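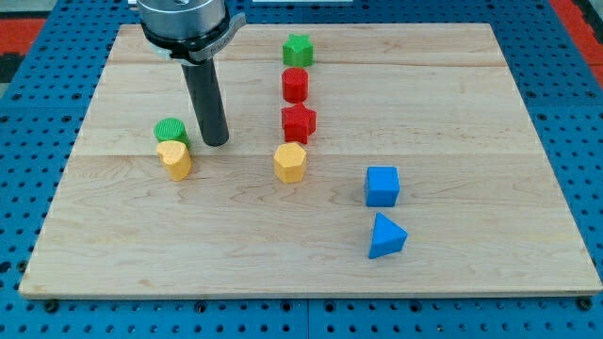
Figure 4-1. Edge-joined maple board, face up on a perforated metal table.

Section 4. Oiling and Waxing Hindora Maple Boards

4.1 Scope

This section covers the first finish and the later upkeep of Hindora boards supplied unfinished. It applies to edge-joined maple boards in all stocked sizes. It does not apply to end-grain blocks (Section 5) or to boards supplied with a factory lacquer coat. Lacquered boards carry the letter L after the size code on the packing label. Do not oil a lacquered board.

The procedure uses Witska Board Oil and Mazurek Hard Wax. Other finishing oils can be used at the owner's discretion, but the soak and cure times given below were worked out for these two products only. If another product is used, follow the directions on its container.

Read the whole section before starting. The work is spread over several days, most of it waiting time.

4.2 Materials

Witska Board Oil, food-contact grade
Mazurek Hard Wax, natural or clear
Sandpaper: medium, fine and extra fine
Flat sanding block, cork or felt faced
Lint-free cotton cloths, washed and fully dry
White nylon pad (for burnishing)
Soft brush or vacuum with brush head
Nitrile gloves
Metal container with tight lid, for used cloths

The Hindora finishing kit, part number 3688, contains the oil, the wax, the pad and the cloths in the quantity needed for one large board or two small ones. Sandpaper is not included. Oil is also sold separately in the 2000 ml can. Once opened, the large can should be kept tightly closed and used up before the date stamped on the base.

4.3 Cautions

CAUTION: Cloths wet with drying oil can heat up and catch fire on their own. Put used cloths in the metal container, cover them with water and close the lid. Do not leave them folded or in a pile, even for a short time. Dispose of them according to local rules.

CAUTION: Fine maple dust irritates the nose and lungs. Wear a dust mask when sanding and keep the area ventilated.

CAUTION: Witska Board Oil contains a nut-derived component. Do not use it on boards that will be handled by persons with a tree nut allergy. Use plain mineral oil, and see 4.9 for the changes to the procedure.

4.4 Acclimation

A board that has come out of cold storage or a delivery truck must adjust to the room before it is sanded or oiled. Boards finished too early can cup after the oil has cured, and a cupped board is hard to bring back.

1. Remove all plastic wrap and the cardboard edge guards. Keep the guards for later storage.

2. Stand the board on its long edge, or lay it on spacers of equal thickness so that air reaches both faces. A slatted or perforated surface is also suitable.

3. Keep the board out of direct sun and away from radiators, stoves and floor vents.

4. Leave it for two full days. In winter, or if the board feels cold to the hand on arrival, leave it for four.

5. Check for flatness with a straightedge laid across the grain, then along both diagonals. A gap thin enough to hold one sheet of writing paper is within tolerance.

NOTE: If the gap is larger, turn the board so that the hollow side faces down and wait two more days. Do not clamp it flat. If the gap remains, contact Hindora service before applying any finish. Boards that have been oiled cannot be exchanged for cupping.

4.5 Sanding

Sand by hand. A random-orbit sander can be used on the faces if it is kept moving and never tilted, but belt sanders must not be used.

1. Examine both faces in low side light. Mark dents, glue spots and handling marks lightly with a soft pencil.

2. Raise any dents. Place a damp cloth over the dent and touch it with a warm iron for a few seconds. Let the spot dry overnight.

3. Sand both faces with medium paper, working with the grain. Use the block at all times. Continue until the pencil marks are gone.

4. Sand the four long edges and the ends. Ease the sharp corners with two or three light strokes. Do not round them unless a rounded edge is wanted.

5. Repeat with fine paper.

6. Remove dust with the brush or vacuum. Wipe both faces with a cloth dampened in clean water. The grain will rise and the surface will feel rough. This is expected.

7. Allow the surface to dry for at least three hours.

8. Sand very lightly with extra fine paper, just enough to cut off the raised fibers. Remove the dust again.

NOTE: Check the glue seams between planks with a fingertip after step 8. A seam that can be felt as a ridge usually means hardened glue on the surface. Scrape it off with a sharp card scraper held nearly upright. Glue left on the surface will not take oil and will show as a pale line.

4.6 Applying the oil

Room temperature should be comfortable for working in shirtsleeves, with the windows slightly open. The oil must be at the same temperature as the room. Shake the can before use.

1. Put on gloves. Cover the work surface with paper, unless it can be wiped clean of oil.

2. Pour a small pool of oil in the center of the first face. Spread it with a folded cloth along the grain until the whole face is evenly wet.

3. Coat the edges and end grain. The ends take up much more oil than the faces and should be coated twice, one pass directly after the other.

4. Leave the oil to soak for 30 minutes. Watch for dull patches and add oil to them as they appear.

5. Wipe off all remaining oil with a dry cloth. The surface should have no wet shine when viewed from the side.

6. Turn the board onto clean spacers and repeat steps 2 to 5 on the second face.

7. Set the board on edge and leave it overnight.

8. Rub both faces lightly with the white nylon pad, remove the dust and apply a second coat in the same way.

9. Apply a third coat to any board that will be washed daily. Two coats are enough for serving and display boards.

NOTE: Oil left standing longer than the stated soak time becomes tacky -- wiping will then smear it. To correct this, wet the area with fresh oil, wait a few minutes and wipe everything off together.

Both faces must receive the same number of coats. A board oiled on one face only will take up moisture unevenly and bend toward the drier side.

4.7 Curing

The oil is dry to the touch after one day. It is not cured at that point. Leave the board on edge for five days after the last coat before waxing, and longer in damp or cool rooms. A board that still has a strong oil smell with the nose close to the surface is not ready.

Do not stack boards during curing. Do not place them in a closed cabinet. Paper or cloth left in contact with the surface will stick and leave a print.

4.8 Waxing

Wax is optional on kitchen boards and recommended on shelves, desk tops and tool trays.

1. Work a small amount of Mazurek Hard Wax into a cotton cloth until the cloth feels greasy but no lumps are left.

2. Rub the wax onto the board in small circles, finishing with straight strokes along the grain. The layer should be barely visible.

3. Wait until the wax turns hazy.

4. Buff with a clean cloth, turning it often. Stop when the cloth slides without drag.

5. Wait one day before use.

NOTE: Wax cannot be oiled over. If more oil is needed later, remove the wax with fine sandpaper first. For this reason, decide on the number of oil coats before opening the wax tin.

4.9 Using mineral oil

Mineral oil does not harden. Follow 4.6 with these changes: leave the first coat on overnight, skip the nylon pad between coats, and skip 4.7 entirely. Do not apply hard wax over mineral oil. Expect to repeat the treatment monthly. Keep used mineral oil cloths separate from cloths used with other oils.

4.10 Upkeep

Wash with warm water and a little dish soap, rinse, and dry at once on both faces. Stand the board on edge until fully dry. Do not soak it and do not put it in a dishwasher.

Re-oil when a few drops of water no longer bead on the surface. In a heated house the board will need more attention in winter than in August, when indoor air is usually damper. One thin coat is normally sufficient, with no sanding beforehand.

Light stains can be removed with coarse salt and half a lemon, rinsed off after a few minutes. Deep stains need sanding, starting with fine paper and going to medium only if required. After sanding one area, re-oil the entire board.

4.11 Troubleshooting

Surface stays sticky after two days: too much oil left on. Rub down with the nylon pad and fresh oil, wipe dry, and improve ventilation.

Pale lines along the seams: glue residue. Scrape, sand locally and re-oil.

Blotchy color: uneven sanding or dust left in the pores. Sand the whole face with fine paper and start again at 4.5, step 6.

White haze after buffing: wax applied too thickly or too early. Warm the surface gently with a hair dryer and buff again.

Fine cracks at the ends: board dried too fast. Flood the end grain with oil, repeat the next day, and move the board away from heat. If a crack reaches further than the width of a finger, stop using the board and send a description to the Drultness service office, quoting the size code and the number on the packing label.

Section 4 revised Thu 9 January. Replaces all earlier versions of the oiling instructions, including the folded sheet packed with part number 3688.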